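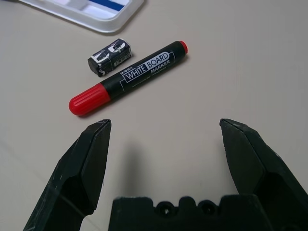 Lab notebook, May. Open day, afternoon slot.

Notes from the demo so they are in one place before the Valline people send their questions. Two-arm cell, whiteboard set task: marker into the case. Table layout per the Laxdal sheet, no changes to heights or floor marks since setup.

Sessions ran from 1:00 to 4:30 with a break. Groups of 6, one group every quarter hour, handout at the door. I ran the console, Sharon Shemweta talked. We swapped after the break and swapped back when my voice went.

Settings for the day: arm speed down to 300 mm/s at the tool, grip force at the low preset, joint limits as in the safety form. Policy checkpoint 1274. The newer one was better on bench tests but had not been through the full reset sequence, so it stayed off.

Warm-up before the doors opened: both arms homed, wrist cameras checked against the head camera, offset on the right side slightly out. Redid the hand-eye calibration with the Cudari board. Second pass was inside tolerance. Logged under calib, afternoon.

Start positions were varied by hand between runs. Visitors were allowed to choose where the marker went inside the taped zone we use for training, which we described to them out loud as "reach of the right arm." Two groups asked to put it outside the zone. Declined both times. 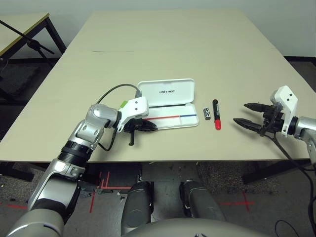
Approach angle is still the weak point. With the marker close to square with the front edge of the table the right arm has to roll the wrist late, and it tends to pause before committing. The pause reads as a fault to people watching. Sharon started announcing it in advance and the questions stopped. Longest pause in the log is 5 s, third group.

Left arm idles near the case during the right-arm approach. Asked twice why it does not help. Answer given: the handoff version exists, is slower, and is not on this checkpoint. Should have a clip of it ready for next time.

One stop during the day, second group after the break. Right gripper cable tension warning, no contact, no visible snag. Stopped, jogged the arm out, re-dressed the cable with more slack at the wrist, restarted. Trilteck manual gives a bend radius for that section and we are near it in the tucked pose. To check properly on the bench.

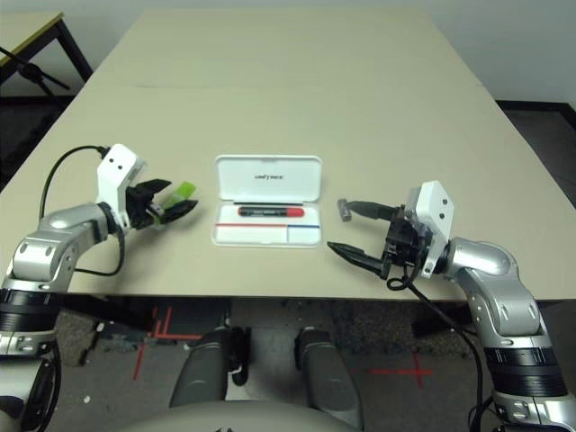 Success criterion came up with the Valline group and we did not have a clean answer. Our sheet says "marker in case," and their engineer wanted to know if orientation counts. For the record, the pose I would accept without argument is marker lying lengthwise in the tray, cap to the right, lid still standing open behind it. Anything resting on the rim is a fail. Marker in the tray but turned the other way is scored as a pass at present, and I think it should be a separate column.

To do:
Add orientation column to the run sheet, rescore the afternoon from the logs.
Cable dressing, right wrist, measure the tucked pose.
Ask Laxdal for a second copy of the table layout; ours has coffee on it.
Run the newer checkpoint through the reset sequence.
Handoff clip, short, no sound.
Reply to Valline after the rescore. Sharon has the contact sheet.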